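Call for participants: hand-held gripper build, Trirkby shared workshop

Ziletine is looking for people to join a build group making parallel grippers for home and bench use. The design is called Pramuvura. Work starts in October and runs for 9 weeks, one evening a week, from 7 pm.

There are 5 places. Each participant assembles one gripper, wires the trigger and logs grip tests on tabletop objects.

You should be able to:
- read a dimensioned drawing
- solder to a basic standard
- tap M3 holes in plastic
- keep a written test log

Programming experience is useful but not required. Under-18s cannot be accepted under the workshop's insurance.

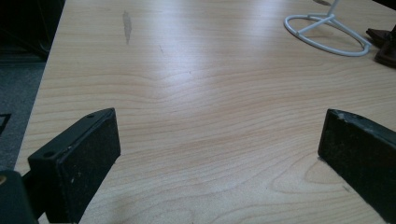 Parts are supplied. Finger pads are treated as consumables and replacements are held in stock. Participants pay a bench fee of £4 per session and keep the finished unit.

To apply, send a short note on previous builds to Hartono at the Trirkby workshop desk, quoting reference 567. Applications close at the end of September.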